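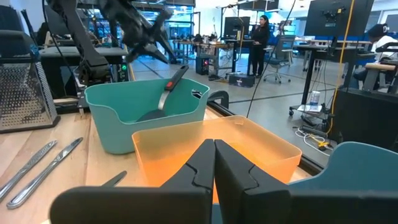
An orange bin and a teal-green one, with a black-handled kitchen utensil in the green.

Isville's lending kitchen opens its new home in April, and if you have ever wanted to make jam for forty people without buying a pot the size of a bathtub, your moment has come!

The Humulham Kitchen Library has been handing out pans, scales, pasta rollers and cake tins since it started in the back half of a bicycle shop. It has now taken over the old Uvetti bakery on the corner by the footbridge, a building most people in town still know by its blue awning and by the smell of anise that used to drift down the hill before school. The awning is staying. So is the big deck oven, which passed its inspection last month and will be used for a community bake every other week.

The move more than doubles the space. At last count the catalog stood at 1123 items, up from 974 a year ago, and the shelving in the new rooms was built to hold 2000. That leaves plenty of room for the things members keep asking for, and the wish list pinned up by the door of the old place made wonderful reading. Someone wants a tortilla press. Someone else wants three more, so that a whole family can press at once. There is a plea for a goose-sized roasting pan, written in purple ink and underlined twice.

"We used to have to climb over the stockpots to get to the sieves," said Radek Koubek, who runs the library day to day. "I loved that shop, and the bike people were very patient with us. But I won't miss the climbing."

Membership will work the same way it always has. You sign up with proof of a local address, pay what you can once a year, and borrow up to 3 items at a time for two weeks. Small things such as cookie cutters and piping tips count as a single item per box, a rule that saves a lot of arguing in December. Anything with a motor comes with a quick lesson at the desk, and the pressure canners come with a longer one. Late returns still don't carry a fine. You do get a phone call, and Koubek is known for making it a friendly one that lasts a while and usually ends with a recipe.

The biggest change is the teaching kitchen at the back. It has six burners, two deep sinks and a long work counter, and it already has a full spring program. Kazue Miyazaki will open the season with a run of evening classes on pickles, starting with quick cucumber and daikon and working up to the slower rice-bran kind, where you keep a bed of bran going at home and turn it by hand every day. She has been teaching the same class in church halls and living rooms for years and has never once had a proper drain board.

"People get nervous about the bran bed, like they're bringing home a puppy," Miyazaki said. "It's easier than a puppy. It smells a little, then it smells good, and then you can't imagine the refrigerator without pickles in it."

I sat in on a short version of her cucumber lesson and came home with a jar that lasted until lunch the next day. The trick, if you want to try it before the classes fill up, is to salt the slices, leave them under a plate while you do something else, and then squeeze harder than feels polite. Rice vinegar, a spoonful of sugar, a thread or two of ginger, and that's it. She also adds a strip of kelp if there's one in the cupboard.

Other sessions on the spring list include flatbreads, soup from a roast chicken carcass, knife sharpening and a Saturday-style pancake morning for kids under ten with a grown-up in tow. The knife class is the one to grab early. It filled in a single afternoon last fall, and the waiting list was longer than the class.

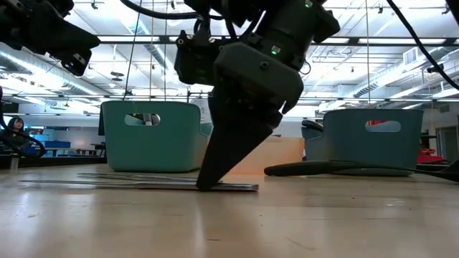

A long, narrow metal strip lying on a light wooden tabletop.

Sharpening is also the part of the project that reaches furthest outside the membership. Anyone in town can bring in up to two dull kitchen knives on the first sharpening evening, wrapped in a dish towel please, and sit down with a stone and someone who knows how to use it. Serrated bread knives are the exception and will have to stay home for now. Scissors are welcome.

There's a second piece of good news folded into the move. The Sugiyama orchard, out past the reservoir, has offered its bruised and undersized fruit to the teaching kitchen through the growing season. Rhubarb comes first, from the rows along the orchard fence, then cherries, then plums, and by fall there should be more apples than anyone can peel. Whatever gets cooked down will be shared out between the people who turn up to stir and the town's food pantry. Clean jars are needed now - pint size is best, with lids if you have them.

Donations of kitchen gear are welcome too, with a few limits. The library is happy to have rolling pins, cooling racks, mixing bowls, measuring cups, cast iron in any state of rust, and cake tins in odd shapes. It has enough fondue sets. It has so many fondue sets, in fact, that there is talk of a fondue night in the bakery once the tables are in, with every set in the catalog lit at once, and I would very much like to be there for that. Nonstick pans with scratches can't be taken, and neither can anything with a frayed cord.

The old bike shop counter will stay open for returns until the new doors open, so if you have a waffle iron under the bed with a Humulham tag on it, there's still time to bring it back. After that, returns go through the side entrance at the bakery, where a wide drop-off shelf has been fitted at a height that works for wheelchairs and for anyone carrying a stockpot with both arms. The front step has been replaced with a ramp.

Opening day starts at 10 a.m. with coffee and the first loaves out of the deck oven, baked from the Uvetti family's own anise roll recipe, which they have very kindly handed over for the occasion. Tours of the shelves run all morning and new members can borrow the same day. Sign-up for the spring classes opens at noon at the front desk, in person only for the first hour, and by phone after that. Bring a bag for the rolls.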